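Putting Things Back

We moved into the new place at the start of November, and I have been thinking about shelves more or less ever since. I don't mean buying them (although there has been some of that, and a rather long argument in a hardware store car park). I mean what we put on them, and why half of what I own seems to live on whichever flat surface was closest when I came through the door.

My mum had a kitchen the size of a cupboard and could find the nutmeg in the dark. I've got twice the bench space and last Thursday I spent 45 minutes looking for the scissors, which were in the bread bin. I still can't tell you how they got there.

So I've been trying something my old neighbour Iddrisu Arthur used to do when we lived on Braseo Street. Before he bought so much as a hook he'd leave a room bare for a fortnight and watch where things landed. Keys by the kettle? Then that's where the keys want to live, and you may as well give them a dish. I thought it was a bit mad at the time, but his place was lovely and you could always find a pen, so who's laughing now!

The fortnight has been hard going, I'll admit. I had 10 boxes still taped up in the hallway and a dog, Hira, who has decided they're hers to sleep on. But I've learned that I read my mail standing up, that I take my glasses off in the laundry, and that nobody in this house has ever once hung up a tea towel.
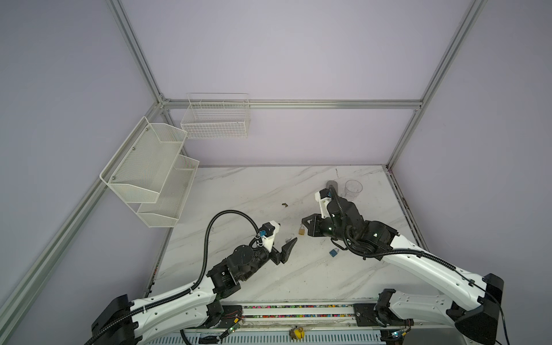

The other thing I've learned is that I like a bit of empty shelf. I used to fill every gap the minute I saw one, usually with a jar of something I'd never open, and then there'd be nowhere to set down the shopping. Now I'm leaving one spare in every room, and my favourite colour of all turns out to be bare wall. My sister gives it until Christmas.

Next up is the linen cupboard, and if anyone has a way of folding a fitted sheet that works for one person with short arms, please leave it in the comments.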